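Why Do We Put Off Reading? A Project on Habits in Our Dormitory
Final report, spring term

When our group first sat down to choose a subject, we had a long list of very grand ideas, and I am glad to say we dropped every one of them. What we kept coming back to was something small and close to home: the novels piled up beside our beds, bought with such good intentions and never opened! So we asked 16 residents of our building to keep a reading diary through October, writing down each evening how many pages they had read and what had pulled them away.
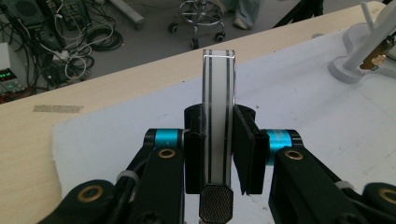

Diaries came back to us in every condition you can imagine, some typed, some in pencil, one on the backs of bus tickets (we accepted it gladly). Between them our residents read 2,533 pages, and 1,097 of those were read after ten at night, when most had told us they were far too tired for a book. Several people read with a ruler laid under the line, and we liked the idea of a guide you could see the words through, a narrow clear strip like the upright one with the two dark stripes, so that the next line isn't hidden. We didn't have time to try it, but I would love to see another group take it up.

The hardest part was deciding what counted as reading. Recipes? Song lyrics? We argued over this for two whole meetings, and in the end we let in anything longer than a page, and spread the sheets out on a big white tabletop to sort them all over again.

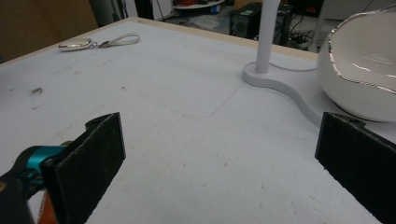 Toon Kramer felt we had been too strict even so, and told us that a person who reads one poem four times has read more than a person who skims a chapter. We talked it over for a long while and left our rule as it was, though the remark has stayed with me, and in a second round I would ask for minutes as well as pages. Our thanks go to everybody who kept a diary, and especially to those who handed in the blank evenings too.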